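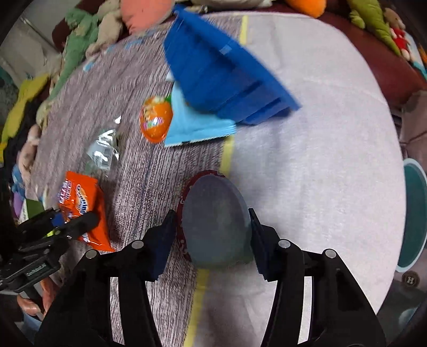 Skomunari pays people to tidy up. The work is done on a break-room scale, with snack packets, cups and baskets, and it is done with a pair of black grippers held in the hands. The person doing it closes one gripper on a packet, moves it, lets go and picks up the next thing. At the round table used for much of the work, the hard part is the variety. A crumpled transparent wrapper behaves nothing like an orange-red snack packet, and a translucent cup between two finger pads can be squeezed too hard without much warning. A robot that is going to clear a table in somebody's home has to deal with all of them.

The company's bet is that the quickest way to teach a robot this kind of thing is to have a person do it with the robot's own fingers. The grippers are the same shape as the ones that go on the end of the arm. What the person's hand does, the arm should later be able to do.

Ysaline Arnaud runs the recording side of the work. She came to it from a bakery supply business, where she trained new packers, and she says the two jobs have more in common than people expect.

"You show somebody a box, you show them how to fold it, and then you watch what they do when the box is wrong," she said. "The box being wrong is the lesson. If every box is perfect they learn nothing in their first week."

Her team's current project is called Linis. The goal is a two-armed robot that can take a messy table and put it in order: trash in one place, food in another, dishes in a third. The project started in September with 50 objects. The list has grown since then to 652, and Arnaud keeps it in a spreadsheet that she will show to anyone who stands near her desk long enough. Each object has a line for weight, a line for how it bends and a line for what goes wrong with it.

A single recording is called a take. In one take, a person clears or rearranges a table from start to finish, holding a gripper in each hand. Most takes are short. The longest ones come from jobs where something has to be opened, or where two hands have to share an object, such as holding a bag steady while something goes into it.

Before Linis, the team taught its robots by remote control. An operator sat in one place with a set of handles, and the arms across the room copied the motion. It worked, and Skomunari still does it for certain jobs, mainly the ones where an arm has to reach past an obstacle in a way a human elbow would not. But it was slow. Operators had to learn the delay between their own hands and the machine's. They could not feel what they were holding. New people needed 11 shifts before their takes were good enough to keep.

With the hand-held grippers, Arnaud said, most people are making usable takes on their first afternoon. They still can't feel the object directly, but they can feel the grip tighten through the handle, and they are standing right at the table.

There is a cost. A person's body can get into positions that the robot's can't. Someone will lean over, twist a wrist and reach under a basket without thinking about it, and the take looks fine until the software tries to fit the robot's arms to the motion and finds that one of them would have to pass through the other. Those takes are thrown out. Early in the project that was a large share of the work. The fix was mostly a matter of coaching, and of a strip of tape on the floor that people are asked to keep their feet behind.

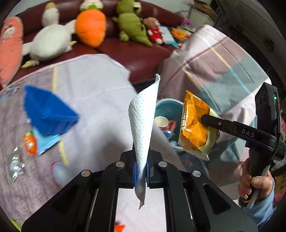 Thin, soft things have been the slowest part of the list. Hard objects have one shape and keep it. A sheet of paper has a new shape every time it is touched, and the robot has to decide where to pinch it with no handle or edge it can count on. Arnaud gave that group of objects its own set of sessions, and the rule in those sessions is that the person has to pick up the item from wherever it happens to be lying. Smoothing it out first is not allowed.

"People are very polite to objects," she said. "They want to straighten them before they start. I have to tell them to leave it alone."

She also asks people to keep their mistakes in. If a packet slips, they are supposed to go after it and pick it up again, and the take carries on. A robot that has only been shown clean pickups has no idea what to do after a drop. It tends to carry on with an empty hand and set nothing down in the right place, which visitors find funny and the engineers do not.

The engineers work for Lebrun, the partner company that builds the arms and trains the software. They are in a different building, and for a while the two groups mostly argued by message. The engineers wanted more of the same task, repeated. Arnaud wanted more kinds of mess. They settled on a schedule that does both, with the table reset into a new arrangement after each take and the same arrangement brought back later with different people doing the work.

So far, 1,191 takes have passed the checks and gone into training. A test robot at Hatmont, the apartment building where Lebrun rents a unit for trials, can now clear a coffee table in one pass if there is no glass on it. It handles packets and boxes well. It is cautious with cups. With paper it often makes two or three tries, and sometimes it pushes the sheet off the table, which the checking software counts as a failure and Arnaud would like to count as half a point.

She goes over to watch it on Saturday mornings, when the unit is quiet. She takes a folding chair and a notebook and writes down the moments when it hesitates. Those notes become the next week's sessions. The last page she filled was mostly on bags: open ones, which fold over when the arm comes in from the side. There are now more bags on the shopping list, in two sizes, and a note to stop rolling the tops down.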